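Flalis T2 Table-Clearing Workstation

Manninen Automation – Service and Light Handling – Flalis range

Product code: FL-T2-200
Availability: made to order, Prakthorpe workshop
Page revised Thursday, April 26, 2018

Overview

The Flalis T2 is a bench-mounted arm package for clearing and sorting small household and lunchroom items from a flat surface. It is sold to labs, training colleges and product groups that want to measure what a machine can do with ordinary clutter. It is not sold as a domestic appliance, and the specification below should be read with that in mind.

Current capability

Clearing a table is a mixed workload. Rigid items of regular shape are handled well. Fruit is handled well provided the grip force is set in the produce profile. Thin-walled drink bottles are the hardest item in the standard set: the wall yields under the fingers, a clear body gives the depth sensor little to work with, and a bottle on its side may roll at first contact. Flat wrappers come next, as the fingers need a raised edge to close on.

In acceptance testing at Prakthorpe the T2 made 2,179 attempts on the mixed set and completed 1,865 of them without operator assistance. Most of the remainder were bottles and wrappers. A person clears the same table faster, and will for some time yet. The T2 is useful where the task must be repeated on the same terms all day and logged.
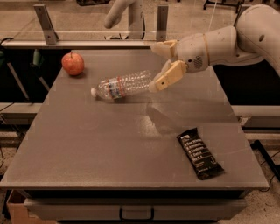

Parallel-jaw gripper at the base end of a crinkled drink bottle. Apple and black snack bar wrapper also on the tabletop.

Approach strategy

The controller selects from three approaches according to item class. Bottles are approached low, with the option of a push to reorient the item before the jaws close. Produce is approached from the top. Wrappers are approached at a shallow angle, one finger leading. Approach angles can be edited by the operator; jaw closing speed cannot be raised above the factory limit.

Rosimeire Barbosa's application note on deformable containers, supplied with the unit, gives recommended settings for empty, part-full and full bottles. Part-full bottles need their own profile – the centre of mass shifts during the lift, and the empty-bottle settings will drop them.

Specification

Gripper: parallel-jaw, two fingers, replaceable
Sorting destinations: up to four bins, user supplied
Item profiles: 18 supplied, 200 maximum
Logging: every attempt, with outcome code
Work surface: flat, matte finish recommended

Not supported

Liquids in open vessels. Glassware. Cutlery in stacks. Wiping or washing of the surface. Cloth items of any size. The Grimesel soft-finger kit extends handling to paper serviettes but has not been tested with tea towels.

Installation and service

Commissioning takes two days on site and includes profile set-up for the customer's own items. Inspect finger pads weekly and replace them when the surface is glazed. Recalibrate the arm after any relocation of the bench. Firmware with a revised wrapper approach is scheduled for June and will be supplied free of charge to registered units.

Technical enquiries: Marjatta Manninen, Prakthorpe office. Please quote the product code and the firmware version.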